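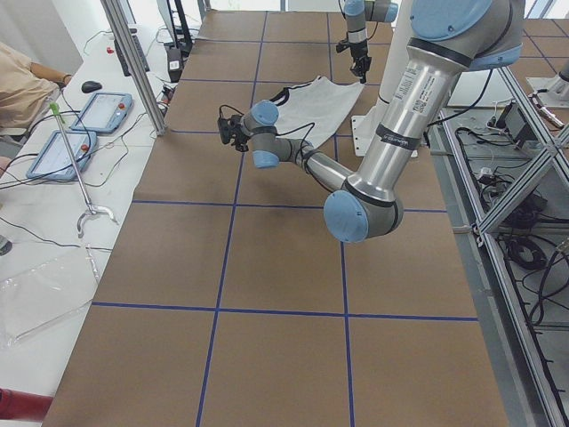
Paper and Tape on the Work Table: How We Do It at Home

My work table stands in the basement of our house in Trernitgate, and it is used for everything. I glue chairs on it, my wife Laimutė cuts fabric on it, and in October we clean mushrooms and sort apples there. For many years I scraped the table with a knife after each job. Then my neighbor Ott Kairys, who worked long in a frame shop, taught me to cover it with brown paper. I write down what I have learned, because people ask me.

Which paper

Buy the brown wrapping paper on a roll. The thin kind for parcels tears when you move a heavy thing over it, so take the thicker one if the shop has it. I hold a corner between two fingers and bend it. If it makes a sharp crease and stays up by itself, it is good for a table. Newspaper is free, but the ink comes off on light wood and on wet hands. Plastic sheet I do not like. Glue drops stay soft on it for a long time, and then you put your sleeve in them.

A roll must be stored standing, in a dry corner. Mine once lay on the floor under the window, and the first several turns became wavy and never got flat again. I used them to light the stove.

Laying the paper

First wipe the table and let it dry fully. One grain of sand under the paper will make a mark in soft wood when you press with a clamp.

Roll out the paper with the curl facing down. Cut it longer than the table by the width of your hand on both ends, fold the extra under, and tape it from below. Start from the middle and push the air out to the sides with a dry cloth. If your table is wider than the roll, let the second sheet go over the first one by two fingers. Put the overlap so that the open edge looks away from you, otherwise your arm will catch it all day.

In winter, when the heating is on, the paper shrinks a little. I leave it unrolled overnight before I tape it – the next morning it lies much better.

Tape

Painter's tape is the best for this work. Packing tape holds too strongly and takes the varnish with it. I learned this on a table that belonged to my mother-in-law, Dzintra, and she still mentions it.

Press the tape with the back of a spoon along its whole length. Do not pull it tight when you lay it, for stretched tape wants to go back and lifts at the ends. When you remove it, pull slowly and low, almost flat to the table. If it has been there for many weeks and became hard, warm it with a hair dryer for a short time first.

Sticky rests come off with a few drops of cooking oil. Leave the oil for 4 minutes, wipe, then wash with warm water and dish soap. On raw wood do not use oil, it leaves a dark spot. There I use a clean eraser and patience.

Marking places on the table

When I take a machine apart, for example the old Weler mixer which I repair every second year, I divide the paper into fields and write in pencil what belongs to each field: lid, shaft, long screws, short screws. A pencil is enough. Laimutė does the same with buttons and zippers when she sews for the children. At the end you see at once if a field is still full and the machine is already closed, and then you must open it again. This happened to me with the mixer, 2 times.

For straight lines on a long table, hold a string between two people and make small pencil points under it. A short ruler moved many times will always go crooked.

Glue, oil and paint

Wood glue goes through thin paper if there is much of it. Under a glued joint I put one more small piece of baking paper, and this piece I throw away after. Linseed oil needs more care. Paper and rags with this oil can heat up and catch fire by themselves when they are crumpled together. Spread them flat outside until they are dry and stiff, or put them in a metal can with water and a lid. I beg you not to be lazy with this one.

Flour and dough should not touch this paper. For baking I have a separate board upstairs.

When to change it

I change the paper when I can no longer read my pencil notes on it. Before that, cut out the bad place with a knife and tape a patch there, but put a piece of cardboard under the knife. The clean parts of the old sheet are good for wrapping plates, for sewing patterns, and for putting under boots at the door. The glue-covered parts go into the regular trash, not with the paper recycling.

Rasmus Luik from Brorgate wrote to ask if one can iron the paper flat. Yes, with a barely warm iron and no steam, on the side without tape.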